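4.2 What gathers around the sink

We went into the washing-up areas expecting the taps to be the interesting part. They were interesting, but the small things parked around the basin won us over completely! Across the 39 sinks in the Drutuvden survey we logged 2,248 separate placements of bottles, brushes, cloths and cups, and the rim turned out to be the busiest strip of surface in almost every room.

Two habits stand out. The first is that soap has a home. A pump dispenser tends to live beside the faucet, at the back, and it goes back there after use even when the rest of the sink area gets rearranged. In 30 of the 39 sinks it stayed on the same side of the faucet through the whole of September. The second habit is looser and, to us, more fun: the near rim works as a waiting area. Small bottles get set down there, within easy reach, and may stay for a minute or a week. We coded these as "front-rim items" and kept them apart from anything stored at the back.

Figure 5 shows both positions at one basin. Alcove sinks like this one have walls close by, so we had guessed that people would push everything to the back. They didn't — the front rim was used just as freely as at the open sinks in the Boonchu rooms. We return to this in Section 5, where shelf space comes into the picture.

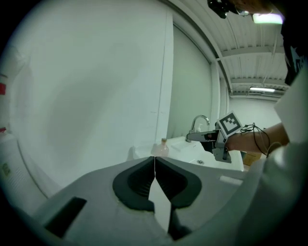 Figure 5. Alcove sink with a pump dispenser beside the faucet and a small capped bottle on the near rim.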